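Workshop and laundry bench tips, the quick version

Updated 2026-08-16, mostly because people keep emailing about the bottle caps. Same list as before with some bits added. No particular order.

Cloths first. Keep the good white ones away from anything oily, and I mean a different shelf, not just a different pile. One greasy rag in the wash and the lot goes grey. Cold rinse, then hot. No fabric softener on cloths you want to dry glass with, it leaves a film and you'll be polishing all arvo.

Don't bother folding the everyday ones. Life's too short. Drape over whatever's handy, let them air, fold the good ones only.

Dark fabric and padded stuff. Shake outside before it comes near the bench, lint travels. Wide tape wound round your hand sticky side out does as well as the lint roller. Change it often.

Cover the work surface. Dark plastic sheet is my pick, shows up dust and threads and white crumbs straight away. Creases don't matter. Wipe with a damp cloth, then a dry one, never fold it up wet or it'll stink by the weekend. Tape the corners if you've got a draught.

Tubes, rods, dowels, anything long and round: lay them side by side on the sheet, same direction. Standing them in the corner is asking for it. If they roll, a folded towel along the low side.

Bottles. Check the thread before the cap goes back on. Dried gunk in the grooves is why it leaks, nine times out of ten. Old toothbrush, warm water, drop of dish soap, run it round the way the thread goes. Wipe the rim as well, everyone forgets teh rim.
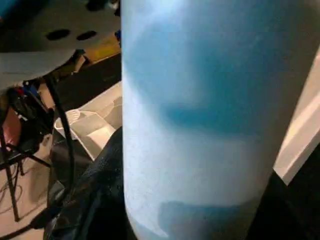
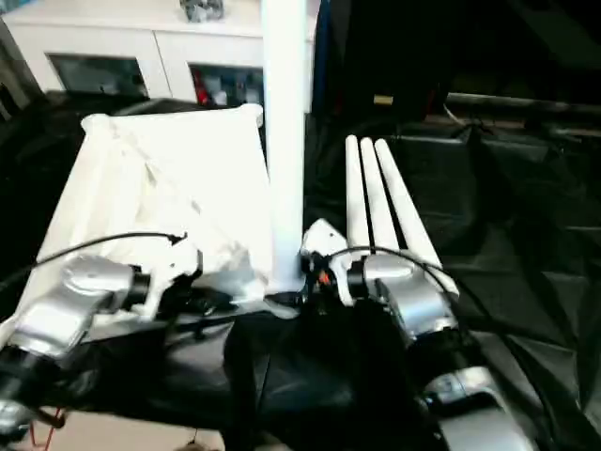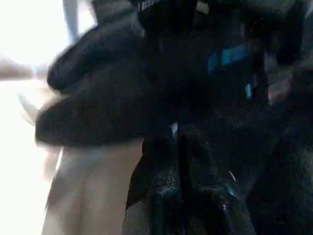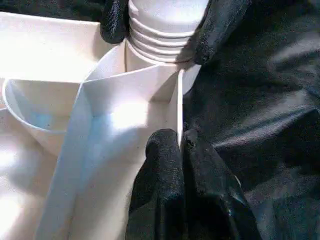

Stuck caps. Hot tap water over the cap, not the bottle, count to thirty, rubber glove, turn. Still stuck, wrap a thick elastic band round it and try again. Don't use pliers on plastic. I have and the cap split, and then you've got a full bottle and nothing to close it with. Arwel Dafis wrote in to say he backs the cap off anticlockwise till it drops into the thread with a little click, then screws it down. Good one. Stops cross threading. Do it every time and after a while your hand just does it.

Tumblers and drink bottles don't belong on the same end of the bench as cleaning stuff. Pick an end. Mine is the left for drinks, everything else right. If you decant cleaner into anything, label it before you pour, not after. Date on it too.

Shelves with glass doors look tidy for a week and then they don't. Put the ugly things low down. Wipe the inside of the glass when you do the outside or you'll chase the same smear for ever. Newspaper works, so does a Kasance cloth if you can still get them, mine are from a 5 pack and I'm down to the last couple.

Top of the cabinet is not storage. One thing up there, fine. Next month it's a pile. I clear mine every April wether it needs it or not.

Light. If the window's bright on one side, turn so it comes from your left (right if you're left handed). Glare off white surfaces hides marks, so check your work again facing the other way before you pack up. A cheap clip lamp fixes most of it. Had a Bellov one that's gone for years, a Foteck that lasted two months.

Cables. Loop loosely, velcro tie, hang. Never tight round the hand, it kinks them near the plug. Keep them off the floor where you stand.

Small bits. Jar lids upside down make good trays. Anything orange or red I put in the white ones, can't lose them. Black screws on a black sheet, forget it, use a saucer.

End of the day: cloths up, caps on, sheet wiped, lamp off. Takes two minutes if you do it, half an hour if you leave it for tomorrow.

Still to come, getting marker off plastic (metho, mostly, but test a corner) and what I do with odd lids. Someone also asked about the Segura shelf brackets. Haven't tried them, can't say.

451 comments on the old version of this page, closed now, sorry, too much spam. Email still works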